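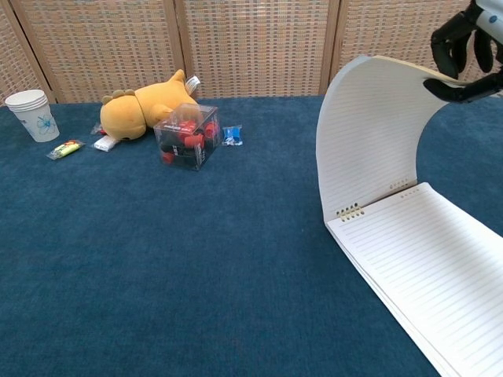

Randale Language School teaches conversational English and Portuguese to adults who work during the day. We opened in two rented rooms above a print shop and now have six rooms on the ground floor of the same building. Most of our students come to us after trying an app or a college course and finding they could read a menu but could not order from it. Our classes are built on talking. Beginners spend the first month naming and asking for ordinary things, and a teacher may put out a stack of paper cups and a yellow plush toy and keep a class going on those for most of an hour. Grammar is taught as it comes up and is reviewed in writing at the end of each unit.

By Aishwarya Thevar
17/03/2025

Print this page | E-mail this page

Who we are

The school was started by Maiara Queiroz and Raghavendra Namboodiri, who had taught in neighboring rooms at an evening college. Maiara directs the Portuguese program and still teaches two classes herself. Raghavendra runs the English program and writes most of our course books. Svitlana Harasym joined later to set up the pronunciation classes. Kamala Suvarna handles enrollment and is the person you will reach if you call the office.

We have 16 teachers. All of them have taught adults before coming here, and new teachers sit in on other people's classes for a full term before taking a group of their own.

How classes work

A term is 24 lessons, two evenings a week. Groups are kept small, and we do not combine levels when enrollment is low. If a class does not fill, we offer the students private lessons at the group price or a full refund.

There is a short placement interview before you enroll. It is free and is done in person or by phone. You do not need to study for it.

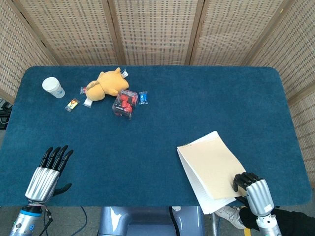
Cup, candy and plush toy on a classroom table.

Students who miss a lesson can attend the same lesson with another group that week. Please tell the office first so the teacher has enough worksheets. Course books are included in the fee. The dictionary is not, but there are copies in every room.

The library

Our lending library has 3,000 books, most of them novels and short stories, sorted by reading level. Current students may borrow four at a time. Former students can keep using the library for a year after their last term. It is closed for the last two weeks of December, along with the rest of the school.

Company classes

We also teach in workplaces. Memalik has sent its warehouse and office staff to us for several years, and we hold lunchtime lessons at Amano. Kamala can send a price list.

Last updated: see date at top of page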